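Home Forums Budget & Buying Grippers and Arms Search Log in

Hand-held gripper kits: buy two, or buy one and spares?
Started by pleatfan, 8/6/22

pleatfan wrote:
We have a small pot of money for hand-held gripper units, for collecting pick-and-place demos in ordinary rooms. People carry them home, grab household stuff, bring back the cards. The arm that is supposed to learn from all this was ordered in February and is still "in transit," a phrase I have come to read as a kind of weather.

Plan A is two complete Fekbridge kits. Plan B is one Fekbridge kit plus a box of spare fingers and grip strips. Plan C is that everyone gets a Marti and we hope. I lean toward A. Talk me out of it before Monday, when the form goes in.

ribbed_for_stiffness wrote:
Plan B. The body of these things never dies. The fingers do, and before the fingers, the strips. We went through strips like printer ink and paid for them like printer ink too. One kit in constant use beats two kits where one lives in a drawer under the takeout menus.

Rosport sells the strips in a bag of 50 and they will outlast your interest in the project.

oatmeal_budget wrote:
Disagree with ribbed. If you have one kit and it's out, everyone else is waiting for it. People are what cost money here, even when somebody else's spreadsheet is paying for them. Two kits, always. Buy the spares out of next quarter and look surprised.

Also, what are you picking up? If it's all mugs and sponges you can go cheap. If it's anything with a curve and a slick finish, don't touch the Marti. The fingers flex and you end up with a folder full of demos of things rotating slowly out of your grip.

pleatfan wrote:
Curved things, mostly. Desk stuff, toys, a few kitchen items. Typical session, bedroom version: 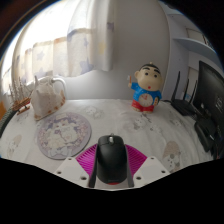
Mouse, held upright between the fingers. Pad is on the quilt behind it, Shin-chan supervising.

The mouse is what I'd call our medium object. The little ship is what I'd call a budget risk, with all that rigging. I have started a line for "replacement props" and nobody upstairs has asked about it yet.

ribbed_for_stiffness wrote:
See the dark strips against the sides of the mouse? Those are your consumable. Put the money there. I'd also want to know what's printed and what's bought on that unit, the magenta plate especially. If you can print your own plates and fingers then the whole question changes and you should be pricing filament.

pleatfan wrote:
We can print. We have a printer. We also have a person who says "it'll be done tonight," and I've stopped asking which night.

thirdquote wrote:
Purchasing side here, so feel free to hate me. You're all arguing about parts and skipping the boring lines. The last request like this that crossed my desk had the hardware at 1,000 and nothing for storage, cards, screws, a carry case or shipping. It came back to me four times. By the end the extras were nearly as much as the kit.

Put in:
– cards and a reader
– a hard case per unit (per unit, oatmeal, so your two kits means two cases)
– a bag of screws, since I can see screw holes on those fingers and I know how this goes
– a second quote, even a silly one

On the last point, Pulla will quote on anything within a day. I have never bought from them. They are wonderful.

oatmeal_budget wrote:
The case is a racket. Ours ride in a tote bag with a towel. And I've been getting silly quotes from Pulla for years, so if their sales guy is reading this, I'm sorry, and please keep going.

thirdquote wrote:
A towel is not a line item I can defend.

ribbed_for_stiffness wrote:
Put it under "soft case."

lowlight_larry wrote:
Different question: is anybody budgeting for rooms? There's strong daylight through that curtain. If every session is somebody's bedroom at noon, you're buying a lot of the same afternoon. I'd take one kit and use the rest to get it into more places. Kitchens, a garage, some office with awful lighting. We argued over hardware for weeks and then ran most of our sessions on the same couch.

oatmeal_budget wrote:
More places is exactly why you want two kits, Larry. They can be in two places.

lowlight_larry wrote:
Or on the same couch, side by side. I know what people are like.

pleatfan wrote:
OK, where I've landed. Two kits, Fekbridge, no Marti. One bag of strips from Rosport, which came to 188 with shipping because apparently they travel first class. Cards and a reader. One hard case and one soft case, and thirdquote can take it up with the towel. Larry gets a paragraph in the justification about varied rooms, and I'll try to mean it.

Silly quote requested from Pulla. They answered in under an hour and asked if I'd considered leasing.

ribbed_for_stiffness wrote:
One bag won't be enough for two kits. Come back when you're out and I'll be insufferable about it.

thirdquote wrote:
You forgot the screws.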